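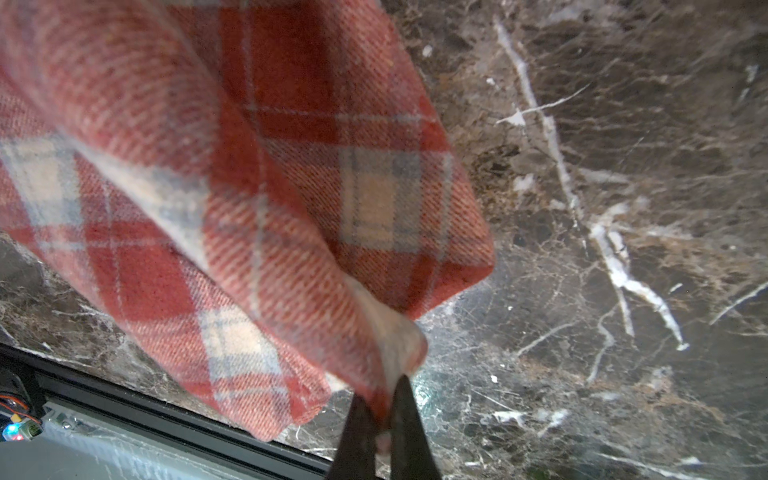

ISMAEL TOLEDO

FOR IMMEDIATE RELEASE

Loltbridge Shared Workshop Opens Its Cloth-Handling Robot, Hattar, to the Neighborhood This March

LOLTBRIDGE – The members of the Flevano Shared Workshop are very happy (and, if I may speak for the evening crew, a little bleary-eyed) to announce that Hattar, the home-built robot that has been taking shape at the back bench through the fall and winter, is ready for company. Starting in March, anyone from Loltbridge or the towns nearby is welcome to come in during our regular evening hours, pull up a stool, and watch it work on laundry. Bring a dish towel if you like! We mean that quite seriously, and there is more on the subject further down.

Hattar is a robot for picking up cloth. It began as a conversation over a basket of shop rags, when one of our woodworking members wondered out loud why we had a machine that could cut a dovetail to a hair's width and nothing that could put away a towel. I said something hopeful in reply, as I tend to, and by the end of that evening there was a sketch on the back of a lumber receipt. Most of what was on that sketch has since been thrown out, but the receipt is still pinned up over the bench and we are all rather fond of it.

Cloth is a lovely, maddening thing to hand to a robot. A wooden block has the same shape when you come back to it. A towel has a different shape every time you let go of it, and once it is in the air the folds hang over one another and hide the very corner you were hoping to find next. The red-and-white plaid piece has been a great teacher in this respect. Held up by one corner over the dark marble, it hangs in overlapping panels, and the straight lines of the check bend wherever the cloth bends, so a person looking at it can read the folds right off the pattern. Teaching the software to do the same has taken up a good share of our winter, and we are still at it.

The gripper has two dark fingers, one coming up to a narrow tip and the other broader and flatter, and they meet at a small pinch of fabric. We went around and around on the shape of those tips. Early versions grabbed too much cloth at once and came up with a wad, and for a while after that we had the opposite trouble, with tips so fine that they slid right off a hem. The present pair will take hold of a corner and, on a good evening, of an edge as well. Thick seams still give it fits, and so does anything with buttons.

We use a small camera at the gripper, looking out past the fingers. It is a humble little thing, and when the cloth swings up close the view goes soft, but it sees what the fingers are about to touch, and we have found that view worth more to us than a wide one from across the room. Shiny surfaces are a trial. The marble throws back the overhead light in bright patches, and one of our longest-running arguments is whether to swap it for something dull. The case for keeping it is that real kitchens have shiny counters, and so far the case for keeping it is winning.

Our practice log passed 2000 recorded grasps in February. The log includes the failures, I should say, and anyone who visits may page through it. We have kept the notes in plain words, in whoever's handwriting happened to be at the bench that night, and a fair number of them read only "missed" or "let go too soon." Members who never touched a line of the code have contributed some of the most useful entries simply by watching closely and writing down what they saw.

The next stage of the work goes by the name Urklow (the name was drawn from a coffee can, and I will not be taking questions on it). Urklow will add a second gripper so that Hattar can hold a towel by two corners, let it hang straight, and lay it down for folding. The mounts are drawn up and the first brackets are being filed to fit. We would dearly like to have it lifting by summer, although I have learned to say such things softly in front of the people who do the filing.

About the dish towels: we are hoping to gather 100 pieces of household cloth for the robot to practice on, and we would like them to come from actual households. Towels, napkins, pillowcases, scarves and old blankets are all welcome. Faded is fine and frayed is fine. Stripes and checks are especially helpful, and so are plain dark cloths, precisely because those are the ones that defeat us. Please wash them first, and if you would like a piece returned, pin a note to it with your name. There is a bin just inside the front door.

Visitors should plan to come after 6 p.m., when the bench is staffed. Children are very welcome with a grown-up along. Hattar moves slowly and there is a stop button within easy reach, but we do ask that sleeves and long hair be kept clear of the rails, and that no one hand anything directly to the gripper. Lay your towel on the surface and let the robot find it. It may take a few tries, and the waiting is half the fun in my opinion.

Those who would like to do more than watch are warmly invited to join the build. We need help with wiring, with sorting and labeling pictures of cloth, and with sewing, too, as several of us have opinions about hems and very few of us can make one. No background in robots is needed. The workshop supplies tools, and tea is generally on.

Drawings and parts lists for the present gripper are kept in a binder at the front desk and may be copied freely. If you build one at home, please come and tell us how it went.

Contact: Ismael Toledo, Flevano Shared Workshop, Loltbridge. Messages may be left at the front desk during evening hours.

###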